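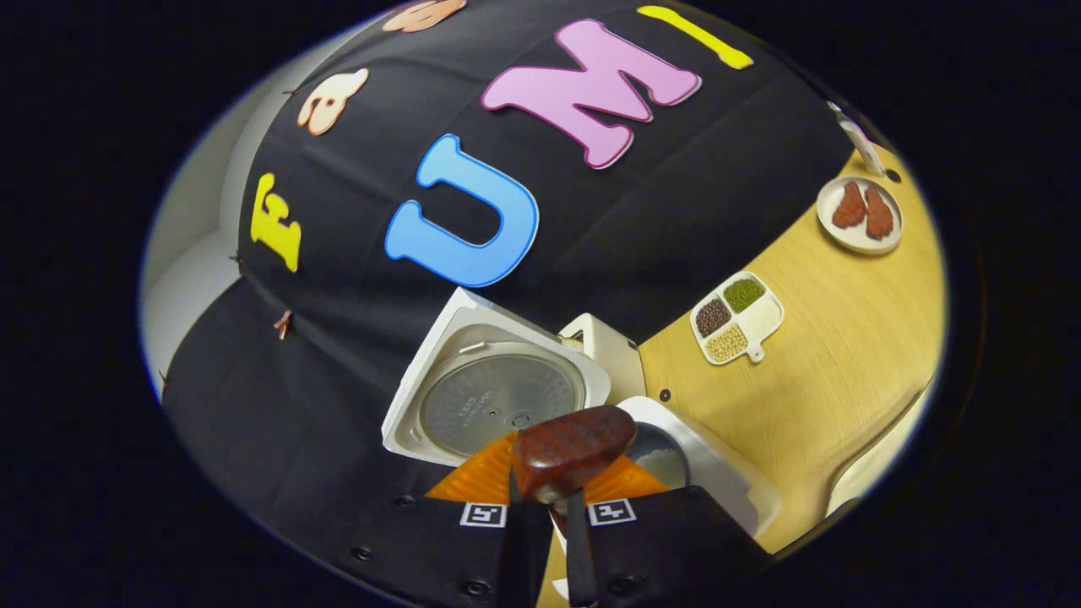
Figure 3. Foam letters on a black cloth backdrop.

4.2 Does letter color help children learn letter names?

Few beliefs in early reading are held as firmly as the belief that colored letters are easier to learn than plain ones. It appears in catalogs, in training handouts and in the opening pages of a good many curriculum guides. Evidence for it is much harder to find. We went looking for it before designing the present study, and most of what we found fell into one of two groups: reports that children preferred colored letters, and reports that teachers did. Neither is a measure of learning.

The confusion is easy to understand. A child who reaches for a bright letter is plainly paying attention to something. Whether that something is the shape is another question. A letter is defined by its outline, and a child who learns that the pink one is called "em" has learned a fact about pink. Give the same child a black M on white paper and the fact may be of no use. Displays of the sort shown in Figure 3, where the F is yellow, the U sky blue and the M pink, make the problem worse in one respect and better in another. The colors set neighboring letters apart, but they also offer a shortcut around the shape. Where one color is used for more than one letter, as yellow is there for the F and for a bar shaped like an I, the shortcut fails, and we suspect that this is a good thing.

The most widely cited support for color comes from the Welitden materials, whose manual reports strong gains in letter naming after a single term. We do not find the report convincing. Children were tested with the same colored letters they had been taught with, so a child who had memorized colors would have scored as well as a child who had memorized shapes. There was no group taught with plain letters. The manual also leaves out how many children were dropped before the final test, and we were unable to work this out from the tables given.

Hosseinzadeh, whose review is more careful, reaches a milder conclusion: that color may hold attention for a short time and that the effect fades as the materials become familiar. This seems to us closer to the truth, though the review leans on small samples and on session lengths that few classrooms would recognize. A twelve-minute session with one adult and one child is a fine thing, but it tells us little about a room full of four-year-olds just before lunch.

Our own data come from the Dasville preschools, where 491 children were tested in November and again in late spring. Classrooms used either a multicolored letter set or a set in one dark color, matched for size and typeface. All testing was done with printed black letters that no child had used in class. Over 4,000 single-letter responses were scored, and each was marked right or wrong without regard to hesitation or self-correction.

The difference between the two groups was small and ran in favor of the single-color set. We do not wish to make much of it. Classrooms were not assigned at random — the directors chose, and directors who chose the plain set may differ from the others in ways we did not measure. What can be said is that a benefit of the size claimed in the Welitden manual should have shown up in a sample like ours, and it did not.

Two objections deserve an answer. The first is that foam and fabric displays are meant to be handled and enjoyed, and that testing on paper misses their purpose. Perhaps so. But the claim made for them is a claim about reading, and reading is done mostly on paper and on screens. The second is that color might help the weakest learners even if it does nothing for the rest. We checked this by looking separately at children who named fewer than 3 letters in the first round. The pattern was the same, with wider margins of error, and we would not build a policy on it in either direction.

Letter orientation is a further worry that the literature has largely passed over. Decorative displays often tilt their letters, and a tilted N is on its way to becoming a Z. The Farkora checklist, used in many of our sites to rate classroom walls, awards points for "variety and liveliness" and none for keeping letters upright. We did not code tilt in this round and so cannot say whether it matters. Classroom wall ratings were collected only once, in the first round, and are treated in Section 4.3 as a background measure.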